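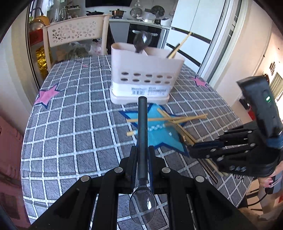
Casdale on foot: a day around the old mill town

I went up to Casdale in May, mostly to see the Majumder building, and ended up staying until the last bus. It's a small place on a bend in the river, and for years I'd only ever seen the back of it from the train.

The Majumder is an old dry goods store that was saved from demolition and opens its upper floors to visitors once a year. The line was halfway down the block when I got there at 10, but it moved fast. You climb 153 steps to the roof (I lost my breath long before my count) and come out next to the clock, with the whole main street laid out under you. The tin ceilings on the second floor are gorgeous, all pressed leaves and ribbons, and they still have the original cash tubes running along the walls! 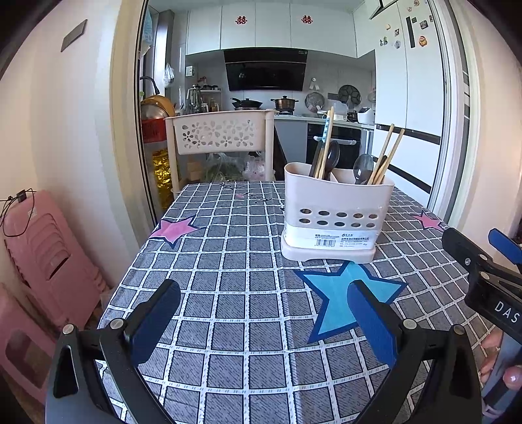 After that I walked down Niltier Street, where the brick row houses are. Most have their old iron porches, though a few got vinyl siding at some point and look a bit sad about it. The chapel at the bottom was open too. It seats 170 and has a plain white interior with one big window in green and amber glass – go after 3, when the sun comes around to that side.

I'd hoped to see the Flondbridge as well, the stone footbridge that shows up on all the postcards, but it was fenced off for repairs to the parapet. You can still get a decent look at the arches from the towpath. It was muddy, so wear real shoes.

Admission to the Majumder was 5 dollars, cash only, and the chapel was free. Parking by the station filled up early, and the bus back leaves from the far side of the square, next to the hardware store.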